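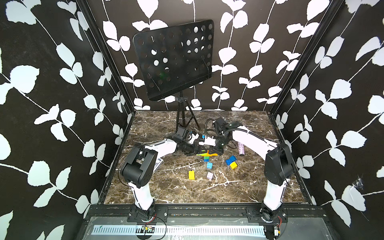 From the Madar Street Singers newsletter

Getting Ready for the Winter Program

Well, friends, the leaves are down, the heat is on in the rehearsal room (mostly), and we have only 3 rehearsals left before we sing for our neighbors at Vidal Hall. I know that sounds like very few, and I felt my stomach drop a little when I wrote it on the calendar at home, but I have been listening to you all fall and I am not worried. The altos have finally made peace with the second page of the lullaby, and the basses, bless them, are coming in on time more often than they aren't!
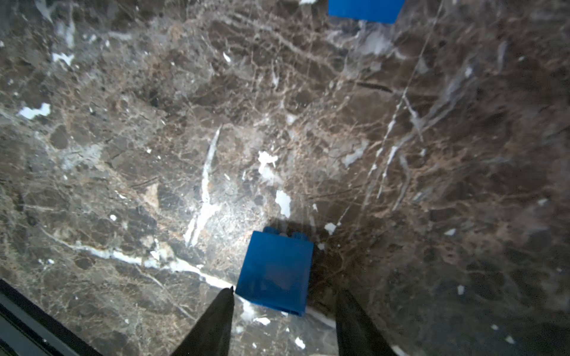
A word on the lullaby, while I'm thinking of it. Please go back to your old copies and erase the breath mark before the last verse. We tried it both ways and Shirin Rostami, who is conducting us through the whole program this year, would like that line carried straight over. If you run out of air, sneak a breath in the middle of a long vowel, when the person next to you isn't doing the same, and come back in softly. It takes some getting used to, and I practice it while I wash the dishes.

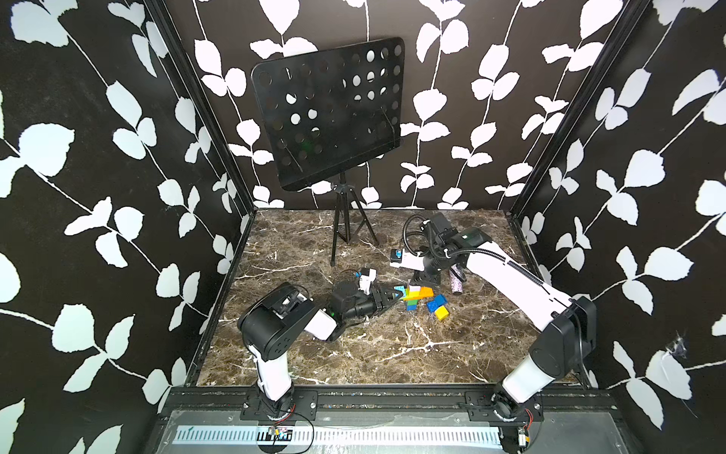

Vol. 6, No. 2
November 27, 2021

Dress is the same as in May, all black with one bit of color, and you may choose the color yourself. Scarves were lovely last time. Please wear shoes you can stand in, as the second half is long and there won't be chairs on the risers. We'll gather early to warm up in the side room, and coats can go on the rack by the stairs.

We are still short on cookies for afterward. The Nevusthorpe sopranos have promised their ginger ones again (I have been thinking about those since spring), but something without nuts would be very welcome, and so would a big pot of coffee if you own the kind of pot I mean.
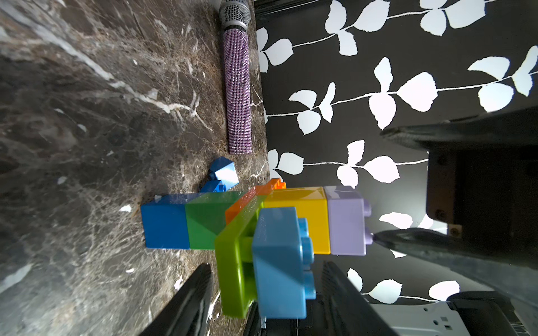
Telmo Carretero

One more thing before I let you go. The folders with the green labels belong to the library at Bivard and have to go back complete, so please look behind the piano bench, under the car seat, and wherever else music goes to hide at your house. Bring whatever you find to the next rehearsal and leave it with me at the door. And if you've got a cold, stay home with some tea and hum your part under a blanket. We'll save your spot in the row.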